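Plullton hall replaces sorting table surface after trial

02/09/2025

The sorting room at Plullton has a newly covered work table, the first change to its furniture since the room was fitted out. The old bare top has been replaced by a dark teal-blue felt surface, stretched over the full rectangle and fixed on the underside.

The table is used for mixed small goods: kitchen items, toys, packaged food and packing supplies that reach the hall in unsorted boxes. Each box is tipped out, the contents are set apart from one another on the felt, and items of one kind are then brought together before they go to the shelves.

Yhon Correa, who runs the sorting room, said the bare top had two faults. Light cups and bowls slid when a neighbouring item was moved, and hard items were noisy when put down. "The felt holds a small cup where you leave it," he said. "That is most of what we wanted."

The choice of colour took longer than the choice of cloth. Samples in grey, cream and dark teal were laid out in March and left in use. Pale bowls were hard to pick out on the cream, and clear wrapping was hard to see on the grey. The teal gave a usable contrast with both. It also shows dust and lint, and the surface is now brushed at the end of each session.

The cloth was supplied by Russo of Basel and cost 178 pounds including delivery. The hall's records give 1,465 items sorted during the trial, a figure that covers all three samples. No separate totals were kept for each colour.

A short set of working rules has been pinned up beside the door. Small cups are grouped first, as they are the easiest to knock over. Bowls go face down until they have been checked for chips along the foot. Wrapped food is kept whole, with the label uppermost, and is moved to the food shelf before the end of the session. Tape rolls lie on their side — stood on edge, they tend to travel. Toys are left until last and go into a separate crate.

The rules do not cover liquids, candles or anything with an open blade, all of which are still handled on the steel bench by the sink.

Yhon Cuervo, who keeps the stock list, has asked for the felt to be inspected every 12 weeks. The likely points of wear are the long edges, where boxes are dragged across, and the corner nearest the door. A spare length from the same roll has been put by for patching.

A second table of the same pattern is planned for the Vostau store, where the existing top is narrower and will need a batten on each side before the cloth can be fixed. Work there will start once the shelving has been moved. The Plullton table remains in use during normal opening hours.
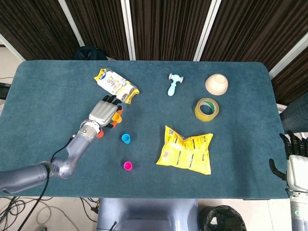 Small cups, a wrapped food pack, an upturned bowl, a toy hammer and a roll of tape on the teal felt table.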